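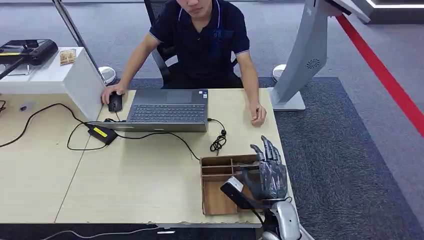

Visit report: Odus office furniture, open day at the Dusham site

Wednesday, January 26, 2022
Written up by Aivar Liepiņa

Purpose of the visit

We are replacing the desks on our second floor this year and have a quote from Odus in hand. The open day was a chance to see the desks in daily use before committing. Shobha Unnithan came along for the electrical side. Our host was Tülin Bilgin, who runs the fit-out group at Dusham.

Desks

The working offices are furnished with light wooden desks, pushed together where a larger surface is wanted. The seam between two tops is visible but not distracting. I ran a steel rule across four of these joints. Three were flush. The fourth had a step of 2 mm, which Tülin put down to a leveling foot that had backed out. She reset it with a hex key while we were standing there.

The quoted top is 900 mm deep. With an open laptop in the middle of the desk and a mouse beside it, there is still room for a forearm on either side. Our present desks are shallower, and most people on our floor end up with the mouse on top of their paperwork.

Edges are rounded on the user side only. The other three sides are square, so two desks can meet without a groove between them. Anyone ordering desks to be used from both sides should ask for the second rounded edge at the time of order. It can't be added on site.

Cables

This is the weak point. The desks have no tray and no grommet as standard, and the result is the one we know from our own floor: the power adapter sits on the desktop next to the laptop, with thin black cables looping over the wood, and the spare length of cord ends up in a small tangle on the other side. It works, but it takes up space that the deeper top was supposed to provide.

Odus sells a clip-on tray for the underside. Shobha tried one in the showroom with a laptop adapter and a six-way strip. Both fit, with the lid closed, but the adapter had to go in first. She would like to see ventilation slots in the lid before we put adapters in there for a full day. Baldur Kragh from the Odus sales desk noted the request and said a slotted lid is planned for August - no price yet.

Storage

White cabinets stand beside the desks, with the top higher than the desktop. I had expected them to be level. Tülin's reasoning is that a raised top keeps small equipment off the work surface and stops papers from drifting across. In practice the cabinet tops had collected device cases and other odds and ends, so the first half of that holds.

The doors need 15 inches of clearance to open fully. Our aisle on the window side will take that. The aisle by the copier will not, and we should ask for the sliding version there.

Chairs

Black mesh office chairs are used with these desks. I sat in one for the length of the Effiong presentation, which was 32 minutes of slides on acoustic panels. Back support is firm and the mesh doesn't sag. The armrest adjustment is stiff.

Open points

Confirm leveling foot type, and whether a locking version exists.
Tray lid with slots: Baldur Kragh to send drawing.
Sliding doors for the copier aisle: revised quote.
Delivery from the Prarkosia warehouse, lead time to be given in writing.

Shobha's electrical notes are filed separately.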